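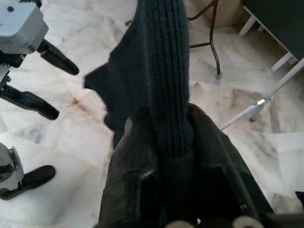 What can visitors see at a Dumer open day?
A two-armed robot handling everyday clothes in an ordinary home, with an operator there to talk through the work.

Open Day Gallery: Laundry at Home

Dumer held its open day on Sunday at the home of Omprakash and Mamta Sisodia. Kamlesh Tomar ran the demonstration and Yasmine Soliman answered questions. We had 19 visitors over the afternoon, in small groups so that everyone could stand close enough to watch. The laundry session was scheduled for 40 minutes and ran longer. Pictures are by Rizal Chong.

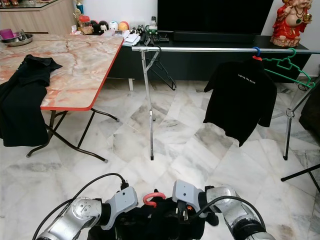
Hangers took up most of the questions. Several visitors asked why we don't use one standard type, and Kamlesh explained that few homes have a matching set. The pink-red one down between the grippers is plastic, and so is the green one on the rail, but the black one at the left of the rail is wire. Thin wire is harder to line up with a neckline. Yasmine has the list of hanger types we have tried so far and will send it to anyone who asks.

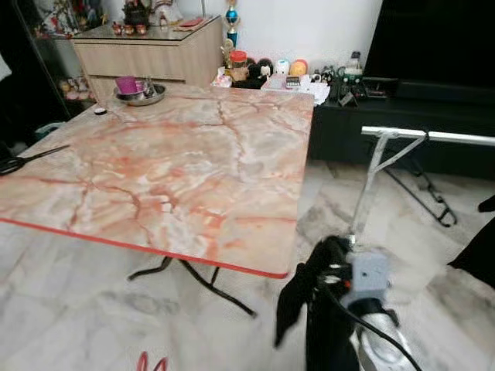

Black cloth in the gripper, next to the folding table.

Thanks to the Sisodias for the use of the room and for the tea. The next open day is in October, and places can be booked through the Dumer office.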